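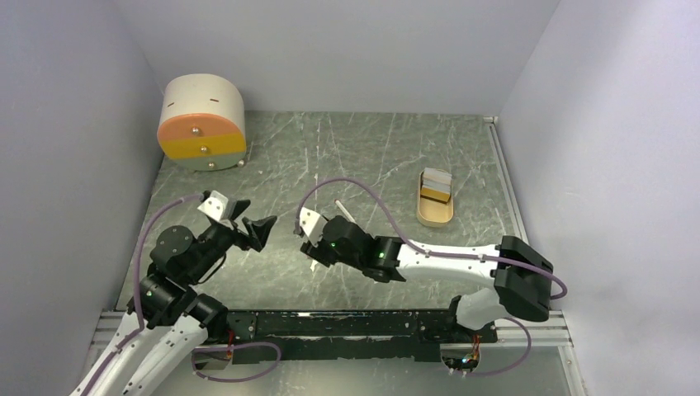
Cajonera pequeña de tres cajones, con un pomo metálico en cada frente.

Taller > Muebles pequeños > Herrajes > Sustituir los pomos de una cajonera

Buscar en la web Buscar

Sustituir y alinear los pomos de una cajonera

El procedimiento se aplica a cajoneras de tamaño reducido con un solo pomo por frente, fijado con tornillo pasante desde el interior. No se aplica a tiradores de dos puntos, a uñeros fresados ni a frentes de cristal. Para los tiradores de dos puntos existe una ficha aparte en esta misma sección.

Material necesario

- Pomos nuevos con rosca M4 y su tornillo correspondiente.
- Destornillador manual. El atornillador eléctrico no se recomienda en frentes finos.
- Broca para madera de diámetro algo superior al del tornillo.
- Regla metálica, escuadra y lápiz duro.
- Cinta de carrocero.
- Masilla para madera, solo si hay que cerrar taladros antiguos.
- Lija de grano 100 y otra más fina para el acabado.
- Taco de madera blanda y una mordaza.

Los pomos de la serie Landex se suministran con dos longitudes de tornillo. Los de Dulta traen una sola, pensada para frentes de grosor medio, y en tableros delgados hay que recortarla o añadir una arandela por dentro. Conviene comprobarlo antes de desmontar nada.

1. Desmontaje

Vacíe los cajones y sáquelos por completo. Si el cajón tiene tope, suele liberarse levantando ligeramente el frente al llegar al final del recorrido. Marque cada cajón por debajo con cinta y una letra: en muebles pequeños las medidas varían lo suficiente como para que un cajón cambiado de hueco roce.

Sujete el pomo con una mano y afloje el tornillo desde el interior. Si el pomo gira a la vez que el tornillo, envuélvalo en un trapo y agárrelo con alicates de boca plana. Si está pegado por capas de pintura, corte el perímetro con una cuchilla antes de tirar – de lo contrario se levanta la pintura del frente en placas.

2. Medición del taladro existente

Mida el diámetro del taladro y el grosor del frente. El tornillo debe sobresalir por la cara exterior 8 mm como máximo con los pomos de este tipo. Un tornillo demasiado largo hace tope en el fondo de la rosca y el pomo queda suelto aunque parezca apretado. Uno demasiado corto agarra pocas vueltas y acaba por pasarse.

Si el taladro coincide con la posición deseada, pase directamente al punto 5.

3. Cierre de taladros antiguos

Encole en el orificio un trozo de varilla de haya del mismo diámetro, dejando que sobresalga un poco por la cara vista. Una vez seca la cola, corte a ras con un serrucho de costilla flexible. Aplique masilla en dos manos finas. Lije primero con el grano 100 y termine con el fino, siempre con la lija montada en taco.

La masilla Tristier admite pintura, pero no absorbe tinte de manera uniforme. En frentes barnizados al natural es preferible tapar el taladro antiguo con la base del pomo nuevo, si el diámetro lo permite.

4. Marcado y taladrado

Pegue una tira de cinta de carrocero sobre la zona central del frente. En frentes rectangulares, trace las dos diagonales: el cruce es el centro. En frentes con un borde curvo las diagonales no sirven. En ese caso se procede así:

a) Localice el eje vertical midiendo el ancho en la línea más ancha del frente.
b) Mida la altura sobre ese eje, del punto más alto de la curva al borde opuesto.
c) Marque la mitad y compruebe el resultado a distancia. Es habitual corregir uno o dos milímetros hacia el lado recto.

Para varios cajones apilados, vuelva a montarlos todos antes de taladrar y compruebe con la regla que las marcas caen sobre la misma vertical. Un error pequeño en un frente aislado pasa inadvertido; en una columna de pomos se ve enseguida.

Coloque el taco de madera blanda contra la cara interior, sujételo con la mordaza y taladre desde la cara vista a baja velocidad. El taco evita que la salida de la broca astille el interior. Retire la cinta tirando en paralelo a la superficie.

5. Montaje

Introduzca el tornillo desde dentro con una arandela plana. Enrosque el pomo a mano hasta que apoye y apriete con el destornillador un cuarto de vuelta. En pomos con base plana metálica sobre pintura reciente, intercale una arandela fina de fieltro o espere a que el esmalte haya endurecido del todo. El esmalte al agua Chraibi, referencia 2330, necesita 11 días antes de soportar presión continua.

No use fijador de roscas fuerte. Si el pomo se afloja con el uso, basta una arandela dentada.

6. Comprobación

Meta los cajones en su hueco según las letras. Abra y cierre cada uno tirando solo del pomo. El frente no debe torcerse al arrancar. Si lo hace, revise las guías: en guías de madera suele bastar con frotar parafina en los cantos inferiores.

Repase el apriete al cabo de un mes.

Problemas frecuentes

El pomo gira en vacío: tornillo largo o rosca pasada. Pruebe primero con una arandela adicional.

Cerco brillante en torno a la base: resto de la huella del pomo anterior. Se iguala con lana de acero muy fina en barnices mates. En brillo hay que repintar el frente completo.

La cabeza del tornillo roza el contenido del cajón: avellane ligeramente la cara interior y cambie a tornillo de cabeza plana.

Contacto | Aviso legal | © Taller y herrajes. Todos los derechos reservados | Volver arriba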